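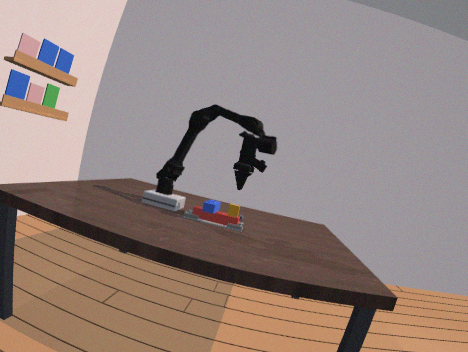
Drei Wochen habe man ihr gegeben, schreibt eine Leserin aus der Region, drei Wochen zwischen der Ausschreibung und dem Bewerbungsschluss, und davon habe sie die erste damit verbracht, ihr Abiturzeugnis zu suchen. Am Ende lag es in einem Karton mit Skiunterwäsche. Beworben hat sie sich trotzdem, bei der Stadtverwaltung Ovell, und seit Mai sitzt sie dort im Bürgeramt und ist, so schreibt sie, »immer noch ein bisschen verliebt in meinen Schreibtisch«.

Solche Briefe bekommen wir gerade viele, und ich lese sie alle mit Vergnügen! Der öffentliche Dienst, lange als Wartesaal mit Gummibaum verschrien, zieht plötzlich Leute an, die vorher Hotelzimmer vermietet, Brillen angepasst oder Küchen geplant haben. Quereinstieg heißt das Zauberwort, und wer sich einmal durch die Stellenportale der Kommunen gelesen hat, kommt so schnell nicht mehr davon los. Ich jedenfalls habe für diesen Text einen ganzen Abend auf den Seiten kleiner Städte verbracht und wollte zwischendurch ernsthaft Friedhofsverwalter werden.

Der größte Brocken ist und bleibt die Ausschreibung selbst. Ein Inserat der Zurik-Verkehrsbetriebe, das mir eine Leserin weitergeleitet hat, füllt in gedruckter Form vier Seiten, und erst auf der dritten steht, was man dort den Tag über macht (Fahrpläne abstimmen, mit Schulen telefonieren, Beschwerden beantworten – ein wunderbarer Beruf für Menschen mit Geduld). Lesen Sie solche Texte von hinten! Unten stehen Eingruppierung, Arbeitszeit und Befristung, oben steht Poesie. Und wo »wünschenswert« steht, ist auch wünschenswert gemeint. Wer zwei von fünf Wünschen erfüllt, darf sich hinsetzen und schreiben.

Bei »zwingend erforderlich« sieht es anders aus. Fehlt der verlangte Abschluss, wandert die Mappe auf den Absagestapel, mag der Lebenslauf noch so schön sein. Eine kurze Nachfrage per Telefon klärt das in wenigen Minuten, und fast immer ist am anderen Ende jemand froh, dass überhaupt einer anruft. Fragen Sie bei der Gelegenheit gleich nach ausländischen Zeugnissen, die Anerkennung kann dauern.

Dann der Eignungstest. In Ovell gingen zuletzt 300 Bewerbungen für den Verwaltungslehrgang ein, 13 Plätze waren zu vergeben, und dazwischen lag ein Vormittag mit Rechtschreibung, Dreisatz, Tabellenlesen und einem Aufsatz. Klingt nach Schule, ist auch ein wenig Schule, macht aber erstaunlich viel Spaß, wenn man den Dreisatz vorher wieder ausgegraben hat. Beim Verlag Saragih gibt es dafür ein schmales Übungsheft, das ich auf einer Zugfahrt von vorn bis hinten durchgerechnet habe, mit Bleistift und wachsender Begeisterung. Die Logikreihen am Schluss sind gemein. Überspringen, später wiederkommen!

Wer lieber am Bildschirm übt, kann sich Skedodlow anschauen, einen Terminplaner für Bewerbungen, der Fristen, Rückfragen und Unterlagen nebeneinanderstellt. Die Bedienung ist eigenwillig und die Farben sind es auch, aber die Erinnerung an die Eingangsfrist kommt früh genug. Bei Behörden zählt nämlich oft der Tag, an dem die Bewerbung dort eintrifft, und das Hochladen klappt am letzten Abend grundsätzlich am schlechtesten.

Und das Gespräch? Meist sitzen einem mehrere Menschen gegenüber, Fachamt, Personalabteilung, Personalrat, und alle schreiben mit. Das wirkt strenger, als es ist. Die Fragen stehen vorher fest, jede Bewerberin bekommt dieselben, und wer um einen Moment Bedenkzeit bittet, bekommt ihn auch. Unsere Leserin aus dem Bürgeramt wurde gefragt, wie sie mit einem Kunden umginge, der kurz vor Schalterschluss einen Reisepass für den nächsten Morgen braucht. Sie habe erst einmal gelacht, schreibt sie, und dann vom Hotel erzählt, vom Nachtdienst und von verlorenen Koffern.

Die nächste Runde in Ovell läuft schon. Bewerbungen für den Lehrgang nimmt die Stadt bis zum 14. Februar an, Zeugnisse dürfen als einfache Kopie beiliegen, ein Foto wird nicht verlangt.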